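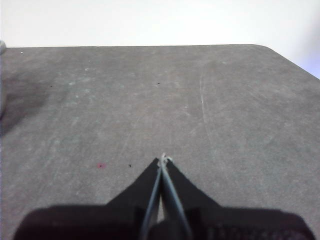 Où en est la collecte des recettes familiales à la fin du deuxième semestre ?
L'objectif fixé dans la convention est atteint : 1144 recettes ont été enregistrées et 126 foyers ont été rencontrés, dans les quatre cantons prévus.

Rapport d'avancement, projet Estetti, adressé à la fondation Turcotte

Activités de la période

Les entretiens ont repris en mars, après l'interruption de l'hiver. Ils se sont déroulés le plus souvent au domicile des participants, parfois en mairie. Chaque entretien est enregistré, puis transcrit et relu par la personne concernée avant versement au fonds. Les transcriptions du canton nord sont terminées. Celles du canton est ont pris du retard : plusieurs témoins alternent français et patois et la relecture demande deux passages.

Les carnets manuscrits prêtés par les familles sont numérisés par l'atelier Zanisow, puis restitués. À ce jour, quelque 4000 pages ont été traitées. Un lot de carnets tachés de graisse a dû être mis de côté en attendant un avis sur leur manipulation.

La base de données est hébergée chez Furkoline. Le moteur de recherche par ingrédient fonctionne ; la recherche par saison reste à corriger, les dates d'usage étant notées de façon très inégale (« aux foins », « après la Toussaint », « quand il y a du lait »).

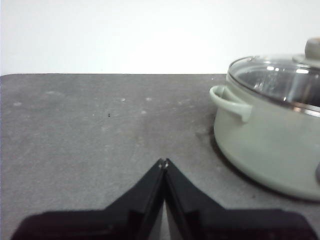 Faitout vert pâle.

Les soupes et les plats mijotés forment la plus grande part du fonds. Les conserves de légumes sont moins bien représentées que prévu, et une relance sera faite auprès des jardins familiaux en juillet.

Budget

Les dépenses de transport dépassent la prévision. L'écart est compensé par la ligne impression, peu entamée. Nous demandons l'autorisation de transférer le solde de cette ligne vers la transcription. Le montant total de la subvention reste inchangé.

Suite des travaux

La relecture du canton est doit s'achever en septembre. Le choix des recettes pour le livret sera soumis à la fondation en octobre, avec les autorisations signées des familles. Deux familles n'ont pas encore répondu ; leurs recettes ne figureront pas dans le livret sans accord écrit.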